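The workshop of Nolley is on the second floor of an old dairy in Plarnach. The owner makes tables there, and also the small painted cubes that many families know from the waiting room of the clinic. She offered me tea and went on sanding while we talked.

"People ask me first about the blocks, and only later about the tables," she said. "For me it is the same work. I cut, I sand, I paint, I wait."

A full set has 96 cubes. She sells them in a cotton bag, because boxes, she told me, get broken in the first week.
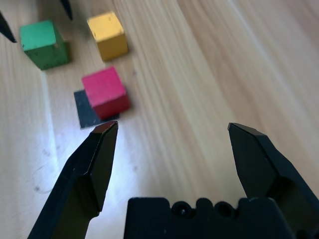
Page last changed: November, 4:10 p.m.

Red is the color she has changed most often. "My first red was too brown. Children did not choose it. Now it is closer to pink, and I am more satisfied."

I asked how she selects wood for a tabletop. She likes pale boards with long, strong grain. "Some customers want it quiet, without lines. I send them to Leblanc, they have very nice quiet wood."

She does not use a tablecloth at home. Her own table has marks from cups and one burn from a pan, and she has no plan to repair it. In winter she will make 2 more tables for the library in Burkine.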